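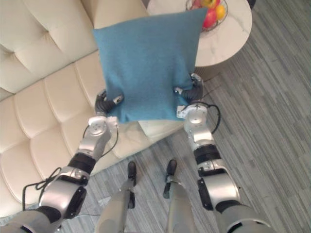
I have yet to meet a square cushion that keeps its corners, wrote one customer under our old listing, and I doubt yours is any different. Fair enough. We were doubtful too when the Bravitz samples came in, and this page has been rewritten to say what the cushion does and where we stopped believing the brochure.

Bravitz Large Square Cushion, Teal Blue
Sold by Proltgate Home
Item 2858-TB

Overview

The Bravitz is a large, plain sofa cushion in a woven teal-blue fabric. There's no pattern, no piping and no slogan. The maker's leaflet calls it "the last cushion you will ever buy", a claim we have left off the label. It is a cushion. It costs more than the thin ones and less than the silly ones, and most people who buy it want a solid block of color on a pale sofa.

Shape

The corners are pointed and the top edge has a slight curve when the cushion is held up. If you like the knife-edge look from catalogs, be warned that those are usually overstuffed for the camera. Grip a Bravitz by its lower corners and the fabric will crease and pucker where you have hold of it, while the middle stays fairly smooth. Put it down, give it a slap on both sides and see if you're happy. Some customers are fussier than others about creases, and we can't settle that for them.

We don't recommend the karate chop down the middle. With this filling it leaves a dent that looks like an accident.

Color

Teal blue is one of those names that covers a lot of ground. On some screens it goes nearly green, and on ours in the office it looks like a school sweater. By a window it reads as blue first. Against cream upholstery it stands out quite strongly, so if you want something quiet, this is the wrong cushion. Send for a swatch before you order a pair. Swatches are free and we would much prefer to mail one than take back a box the size of a microwave.

Filling

The insert weighs 500 grams and comes out through a zipper in the bottom seam. Bravitz describes it as "cloud fiber". We asked what that meant and were told polyester. It's decent polyester, springy and even, but it isn't feather and won't sink like feather. People who fall asleep against the arm of the sofa tend to find it a bit firm for the first month.

The older Kostiuk insert also fits this cover. It's softer and goes flat sooner. We still stock it because people ask for it, and we've given up arguing.

Cover and washing

Cover: woven, plain teal blue on both sides
Closure: hidden zipper, bottom seam
Wash: cold, inside out, zipper closed
Dry: on a line or flat
Iron: low, from the inside
Insert: spot clean only

The leaflet says the cover may be tumble dried. We tried it on low and the cover went back on the insert with a struggle – so our advice is no. The returns desk will not replace a shrunken cover, whatever the leaflet says.

"Stain resistant" has also gone from this page. Water beads on the fabric for a moment and then soaks in. Coffee does the same, faster.

How it compares

The Butus square cushion is the one most shoppers look at alongside this. It is cheaper and comes in more colors, with a smoother cover that shows every hair. The zipper is poor. If the cushion is for a spare room, buy the Butus and spend the difference on something else. For a sofa that gets used every evening we'd take the Bravitz, mostly for the seams.

Durability

Bravitz quotes a life of 130 washes for the cover. We haven't washed one that many times and don't know anyone who has. The cushion in our break room has been sat on, leaned on and used as a laptop stand since September, and it's a little lower than it was. The seams are fine. The color has held so far, though that room gets hardly any sun.

Ordering

Sold singly or as a set of two. The set saves you the second shipping charge and nothing else, so don't let the word "bundle" sway you. Cushions ship compressed in a plastic sleeve. Open it the day it arrives, shake it out and leave it overnight before deciding it's too flat.

Spare covers are listed separately under Replacement Parts. Orders placed before 2 p.m. go out the same working day.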